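Hurside Bimanual Table Tasks - rules for recording and labeling

README, version 3
Maintained by Dolores Tran and Ubaldo Parisi
Last change: 18 Apr 2025

What this file covers

These are the working rules for the Hurside recordings. They apply to everybody who operates the two arms, and also to everybody who labels the episodes later. If a rule here says something different from the old Sutano notes, please follow this file. The old notes stay in the folder only for reading.

The release has 228 episodes. After review we kept 209 of them in the main split. The others are in the folder "held", each one with a short text file that says which rule was broken. We do not delete held episodes, as some people want to study bad recordings too.

Before the recording

Both arms must be in the rest position before the operator takes the leader handles. The second person stands where the stop button can be reached without walking around the table. It is not allowed to record alone, also not for a "quick test".

Cables of the arms must have enough slack for the full reach. Check it by moving each joint slowly to its limit. In June we lost one afternoon to a connector that was pulled half out, and all files from that afternoon had a silent wrist joint.

Small objects for the sorting and tidying tasks go inside the marked reach of at least one arm. Scissors are allowed only closed, and they go into a container before the arms get power. Tobias Abernathy asked for this rule and it has no exceptions.

During the recording

One episode is one instruction. The operator reads the instruction aloud, waits for the start tone and then moves. If an object falls from the table, do not reach in with the hand. Say "stop", press the button, and end the episode with the code DROP.

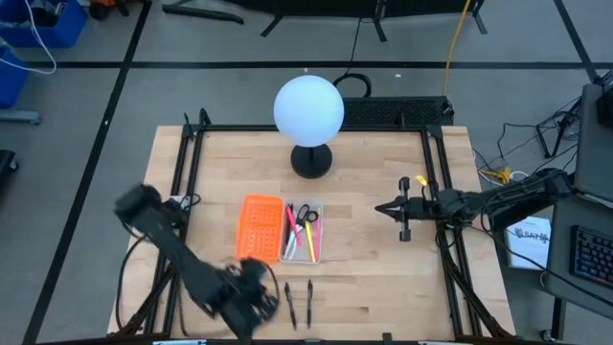 The speed limit in the config file is for both arms together with their grippers, and operators may lower it but never raise it. When both arms work in the same zone, one of them must wait until the other has left it. We know this makes episodes longer. A collision between grippers costs much more time than the waiting, and the calibration after it is not pleasant work.

An episode may have a maximum of 300 seconds. After this limit the software closes the file by itself and writes the code LONG.

Labeling

Write what the arm does, with a verb and an object: "pick up pen", "place pen in container". Do not write what you think the operator wanted. If the gripper closes and the object stays on the table, the label is "failed grasp", also when the second try is good.

Left and right are always from the side of the operator. This was the most common mistake in version 2, and Precious Modise corrected it by hand in 14 episodes. If you still find one, send the episode name and the time of the segment.

Labels are checked by a second person who did not operate in that episode. If the two people do not agree, both labels stay in the file and the field "agreed" is set to no.

Known problems

- Fast movement of an arm gives blur in the head view. Use the joint values for the start time of a movement, the video alone is not exact enough.
- Transparent containers are hard for the Dusunetti depth filter. Depth values inside them should not be trusted.
- The light on the table was not the same for all sessions. We did not correct the colors.
- Some early episodes have no start tone. They are marked with tone = none.

Use and contact

The data is free for research and teaching. Please do not use it as proof that an arm is safe to work near people - it was recorded with trained operators and the rules above, and it says nothing about other conditions.

Questions about labels go to Precious Modise, questions about the arms and the stop circuit to Tobias Abernathy. For changes to this file, open a request and put Ubaldo Parisi as reviewer.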